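**Pruvport breakfast corner: where we are in March**

Hi all at Toletti,

You asked for a short update before the next payment goes out, so I'm writing this on Tuesday with my coffee still in hand. Short version: the breakfast corner is nearly ready, the dishes are settled, and I've spent a bit less on tableware than I told you I would!

The big job was choosing what goes on the table. I wanted plain, cheerful things that people could tell apart quickly (we'll have folks coming through half asleep) and that didn't look like an office canteen. Patrício wanted everything white. I held out for color, and I'm glad I did — against a white table the soft greens and blues look lovely.

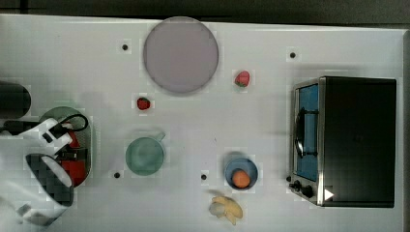 *Maribeth Evangelista*

I'm very happy with the teal-green mug, and the little blue bowl is just right for a single piece of fruit. The big round plate in pale mauve-gray was my one indulgence. It has plenty of room for toast and something on the side, and I've asked Leletti to quote for more of them. The oval plate with the gray-green rim is the one I keep changing my mind about. It's pretty, but Patrício thinks it will be a pain to stack, so we're ordering only five for now.

The toaster oven is the black one with the stainless steel frame, and it takes up the right side of the table. I'd like to leave some clear space by the door so people have somewhere to set a plate down.

On food, we're keeping it to fruit, bread and something warm. Strawberries and bananas are the easy winners, and I'd love to keep a bit of orange fruit going too, for the color if nothing else.

Money: 78 percent of the equipment budget is spent, and what's left should cover the extra plates plus a second set of mugs. Leletti's delivery was late by three days, which pushed our trial morning back, but we have 60 people signed up and I haven't had to turn anyone away yet.

Still to do: the plate quote, a shelf for the bowls, and a decision on opening time (I'm pushing for seven, Patrício says half past). I'll send the receipts over separately once the plate order is in.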